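Cindach Support Desk
Ticket 1372
Product: Pruston button panel, four-button, green, kit form
Category: Assembly / buttons
Opened: July 2020
Status: Closed

Reported problem

Customer has put together the Pruston panel from the kit and fitted the four push buttons. Two faults reported. The yellow button does not register every press. The joint near the middle of the panel creaks when the buttons are pressed hard. Customer asks whether the panel pieces should be glued and whether the yellow button should be sent back.

First reply from support

Please do not glue anything yet. The joints are cut to hold by themselves and glue makes it very hard to get at the wiring later.

For the button, unplug the panel from the computer, turn it over and look at the two push-on connectors on the yellow button's switch. Push each one fully home. If one slides off with very little effort, squeeze it gently with pliers and refit it. Plug the panel back in and try 20 or so presses, some in the middle of the cap and some near the rim.

Please also tell us which encoder board you have. The name is printed on the board, either Narosik or Babaei.

Customer update

Connectors were both on. Took them off and put them back. No change. Board is the Narosik one. Presses in the middle of the cap work most of the time. Presses near the rim on the lower side often do nothing. Blue, red and green are all fine wherever they are pressed. Photo attached of the front with the blue and yellow buttons and the joint.
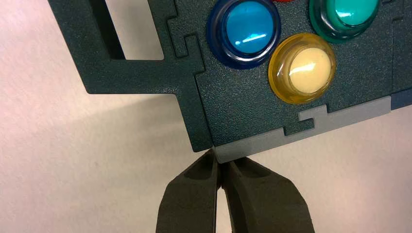
Customer photo 1: front of panel, buttons and joint

Second reply from support

Thank you for the photo. The seam by the T-shaped tab looks thin from the front, so we do not think the pieces have been put together in the wrong order. What we can't tell from the front is whether the tab is pressed all the way through to the back. If it is only part of the way in, the panel can flex under the buttons and that would account for the creak.

To check the joint:

Unplug the panel. Take the buttons out by undoing the nuts at the back. Label the wires first, as the two black ones look the same.
Lay the panel face down on a folded towel on a hard table.
Run a fingertip across the seam on the back. It should feel level on both sides.
If one side is proud, put a scrap of wood over it and tap with a small mallet, working along the seam a bit at a time. Do not hit the panel directly, it marks.

To check the yellow button:

Swap the switch from the yellow button with the one from the blue button. The switch holder twists out of the button body. Leave the wires on their own positions and only move the switches. If the fault moves to blue, it is the switch. If it stays with yellow, it is the button body or the way the nut has been done up.

Customer update

Did the joint first. One side was standing up at the back. Tapped it down with a block, took three goes. Level now.

Swapped the switches. Fault stayed on yellow. Blue works with the old yellow switch in it.

Noticed that the nut on yellow was much tighter than the other three. Needed a grip to get it off.

Third reply from support

That narrows it down. An overtightened nut can pull the button body slightly out of round, and the plunger then catches when the cap is pressed off centre. Refit the yellow button with the nut finger tight, plus an eighth of a turn at most. Press the cap all round the rim before putting the switch back in. It should go down and come back freely without any scraping.

If it still sticks, the body may have taken a set and we will send a new one. The part is 312, yellow, complete with nut.

Customer update

Refitted finger tight. The cap moves better but there is still a slight catch at one point near the rim. In use it missed 6 presses in one evening, a lot fewer than before. No creak from the joint at all. Would like the replacement please.

Support action

Part 312 yellow sent by second class post, no charge, panel still under warranty. Old button does not need to be returned.

Customer update

New button fitted, nut finger tight. Played for 8 evenings with no missed presses. Switches left swapped as both work. Ticket can be closed.

Resolution

Creak: joint tab not fully seated at the back. Tapped level.
Missed presses: yellow button body distorted by overtightened nut. Body replaced under warranty.

Note for the instruction sheet: the fitting page says to do the nuts up "firmly". Change to "finger tight" at the next reprint in October. Add the fingertip check on the back of the joints before the buttons go in.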